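Speaker notes, Rolland workshop evening, November 2023
Two arms, one table and a great many cans

Slide 1. Title. Wait for people to sit down. Thank Tomoyo Fujimoto for the projector, and for the extension lead, and for the second extension lead.

Slide 2. Who I am. Aldo Morelli. I fix boilers. I've been a member of the workshop for 3 years and have finished one bookshelf. Leave room for heckling.

Slide 3. What we set out to do. Two arms pick up drinks cans and put them in tubs. My nephew can do this and has been able to for some time. He wants paying, though.

Slide 4. Money. The budget was £412. We spent £975. Pause here and look at Tomoyo. Most of the difference is cable. The arms came second-hand and are not in either figure, so please don't ask me afterwards in front of my wife.

Slide 5. The table. Frame first, top second, arms last. We did it in the other order in August and had to take the lot apart. Say the bit about the square that wasn't square.

Slides 6 and 7. Leave each one up for a while. People like to look at cables.

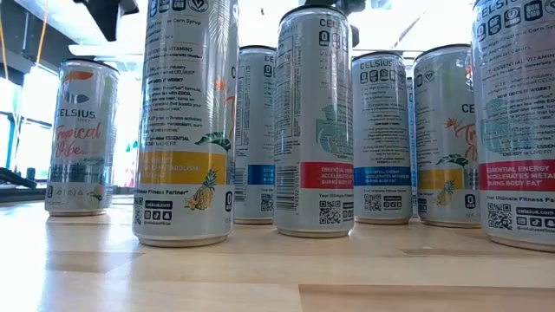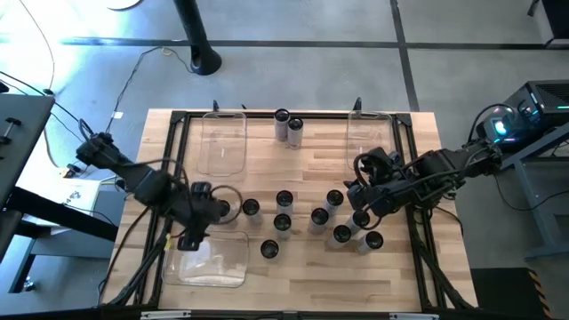

Same table both times: the cans from close to, then the wider view with both arms and the clear tubs.

Slide 8. Why cans. They're slim, they stand close together and they fall over if you breathe on them. Knock one and it takes its friends along. Tendow, which is what we call the control program, thinks every can is alone in the world. Explain spacing. Draw it on the board if the pen works.

Slide 9. Two arms, one middle. Each arm can reach the cluster, so each arm wants to. Our fix is a rule called Surkus: whoever asks first goes in, the other one waits. Tomoyo wrote it in 40 lines. My version was longer and they shook hands.

Slide 10. Cable loops. Leave slack at every joint, then move the arm as far as it will go and leave more. I've snapped a plug so you don't have to. Pass the plug round. Get it back.

Slide 11. What's next. Slower approach, softer fingers, a proper stop button on my side of the table as well as hers.

Questions. If someone asks whether it could do the washing up, go to tea.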